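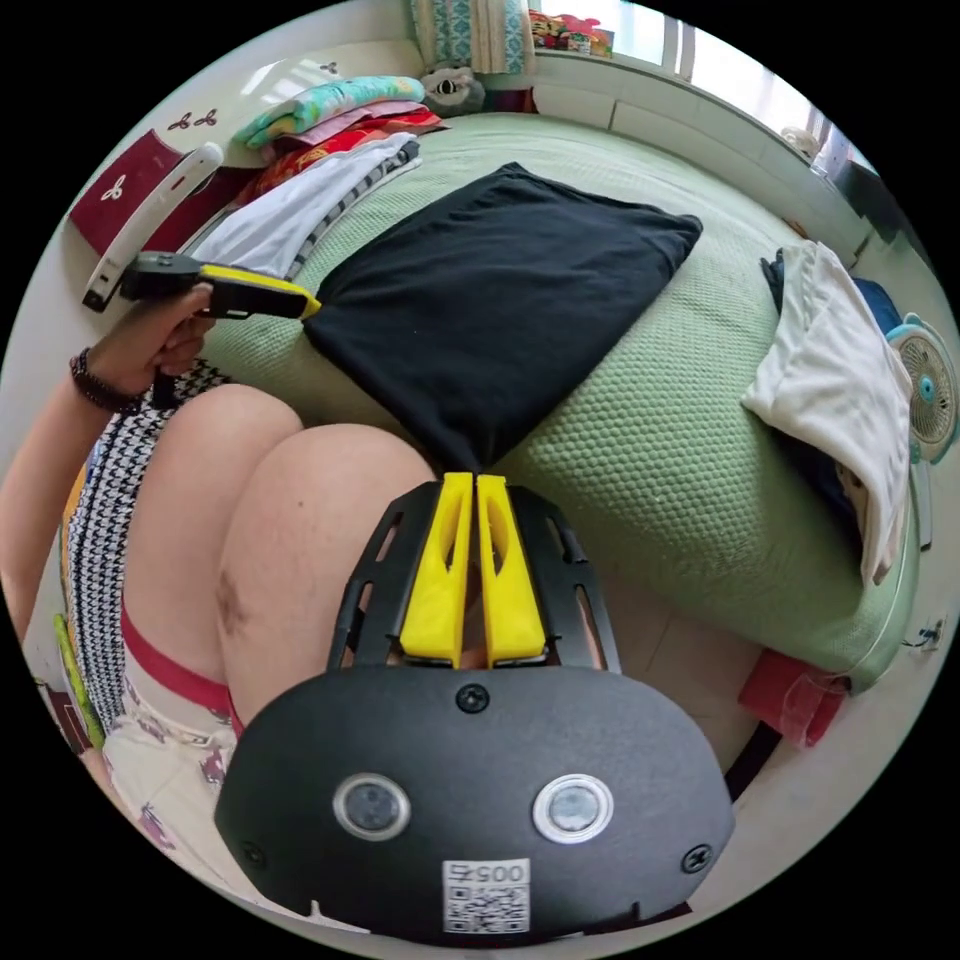

The Woman Who Folds on the Bed

She does not own an ironing board, and she would like that on the record. "I had one. It lived behind a door for 11 years and fell on me twice," she says. All her folding is done on the mattress instead, before the sheets go on, a habit she picked up when she ran linens for a small guesthouse called Figueiredo.

The mattress is a light green one with a bubbly quilted top and thin white trim. She is fond of it in the way other people are fond of a dog. "You want a bit of texture. Put a black cloth on a shiny table and it slides off to start a new life."

Black cloth is her least favorite thing to fold. It shows lint, it hides its own edges, and under a bedroom lamp at 4 in the afternoon she says you might as well be folding a hole. Her method is to find one corner, pinch it, and refuse to let go until the rest has given in. Does it work? "Nearly 3 times out of 4. The other time I roll it up and call it a style."

She is less patient with advice. A neighbor once lent her a paperback called The Wostix Fold, which wanted her to thank each napkin. She got 2 chapters in. "I've got a drawer to fill. The napkins know how I feel."

And fitted sheets? There is a long pause, and she looks toward the closet.

"Those go in the closet and I shut the door quickly," she says. "Ask me about pillowcases."

We asked her about pillowcases. It took most of an hour, and she folded the whole time.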